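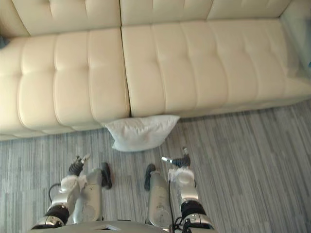

Fences, Hedges and the Line Between: Notes for Session 2
Living Next Door: Property Basics for Homeowners

Last updated: January

Welcome back, and thank you all for the lively talk at the end of the first session, which ran well over and which I enjoyed enormously. I promised to write up the part on boundaries properly, so settle in, because I do go on a bit when the subject is fences.

Where the line is

Most quarrels over a fence are really quarrels over a line that neither side has ever seen. People assume the fence is the boundary. Sometimes it is. Very often it was put up by whoever had the time and the lumber, a little inside the line to be polite or to dodge a stump, and thirty owners and tenants later everybody treats it as gospel.

Your deed will have a legal description of your lot, and there may be a recorded plat that goes with it. Read both before you say a word to anyone. The little map you get from an online property search is handy for finding your house and not much use for anything finer than that (the lines on those maps can wander right through somebody's kitchen!). The county recorder's office can give you copies of the real papers, and in my experience the people at the counter are glad to help if you come in with your parcel number already written down.

If the papers don't settle it, you want a licensed surveyor. Ask whether the price includes setting markers at the corners, and ask whether you'll get a signed drawing you can keep. It's perfectly reasonable to tell your neighbor beforehand that a surveyor is coming. A stranger hammering pins into the grass at eight in the morning has started more than one feud.

The Catterall Road hedge

We'll use this one all through the session, so please read it twice. The owner at 878 Catterall Road, whom we'll call the uphill neighbor, planted a row of evergreens along what she took to be her side. The downhill neighbor had no objection. He liked them, in fact, and trimmed his side every spring. Years went by and the hedge grew up and out until it shaded his vegetable beds, and he asked her to take it down to shoulder height. She said she would think about it.

She thought about it all summer. In the fall, while she was away visiting her sister, he hired a crew and had the whole row cut to knee height. Several of the plants died. She came home, saw the stumps, and sent him a bill for replacing every last one. He sent back a letter saying the hedge was on his land anyhow. Only then did anybody pay for a survey, and it showed the trunks standing on her side for most of the row and squarely on the line for the last stretch down by the street.

So we have a mixed case, and I love it for teaching, because you can't answer it in one breath. Think about the trunks first and the branches second. As a general matter, a plant belongs to the owner of the land its trunk comes up out of. If the trunk straddles the line, many states treat it as belonging to both owners together, and neither may take it out without the other's agreement. Branches that hang over are another question. Commonly you may trim them back as far as the line, at your own cost, so long as you stay on your own side and don't do the plant serious harm. Rules do vary, and your own town may have an ordinance on top of the state's law, so look it up before you pick up the loppers. 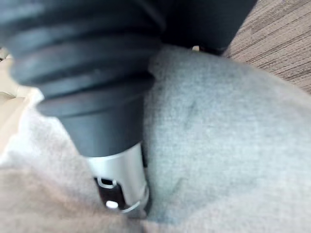
Tshepo Potgieter wrote to me after the first session to say that all of this seemed rather hard on the downhill neighbor. The man had asked nicely, he pointed out, and had waited a whole summer while his tomatoes sat in the shade, and surely silence from the other side ought to count for something. "If she never said no," he wrote, "how was he supposed to know she minded?"

It's a fair thing to ask, and I'd like us to spend a good while on it in class. My own view is that silence is a very poor thing to build on. "I'll think about it" is not permission, however long the thinking goes on. I have a lot of sympathy for the tomatoes, but he had other doors to try. He could have written her a short, friendly letter with a date in it. He could have trimmed what hung over his own side and left the tops alone. He could have suggested they sit down with a mediator, and in many places that can be had free or for a small fee.

On letters

A good letter to a neighbor is short, and mine never are on the first try, so I write them long and cut them the next morning. Say what you have noticed, say what you'd like, and offer something. Busisiwe Ndlovu has kindly let me share hers, which she sent over a leaning fence on Carov Lane:

"Hello, I've noticed the fence is leaning by the gate and I worry about it in the next big wind. I have a price of $500 for new posts along that stretch. Would you be willing to split it with me? I'm home most evenings after six and would be happy to walk along it with you."

Isn't that nice? It blames no one for the lean, it names a sum, and it leaves room for the other person to say what they think. They went 50-50 in the end and picked out the stain together.

Keep a copy of whatever you send, and if you reach an agreement on the driveway with a handshake, follow it up with a note that sets down what you both said. Memory is a slippery thing once the invoice comes.

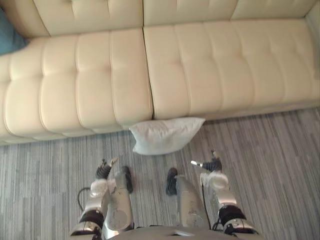

An agreement about where the line runs needs more care than an agreement about paint. If the two of you decide that the old fence will serve as the boundary from now on, that may affect the people who buy from you, and it ought to be drawn up by a lawyer and recorded with the county. Your mortgage lender may need to be told as well. A handshake will do very nicely for who mows the strip by the sidewalk, and I wouldn't trouble a lawyer over that.

I should say a word too about using land that isn't yours for a long stretch of time. Several of you asked whether a neighbor can end up owning the strip on your side of the fence just by gardening it. In certain circumstances, yes, though it generally takes many years and the use has to be open and without your permission. That last part surprises people. If you're happy for them to garden there, tell them so in writing, and keep the copy with your deed.

For next time

Please bring your own deed if you can lay hands on it, and a pencil. Read the Catterall Road case once more and be ready to argue for the side you like less. We'll go on to drainage, downspouts and whose puddle it is, and I'll have the coffee on from half past six.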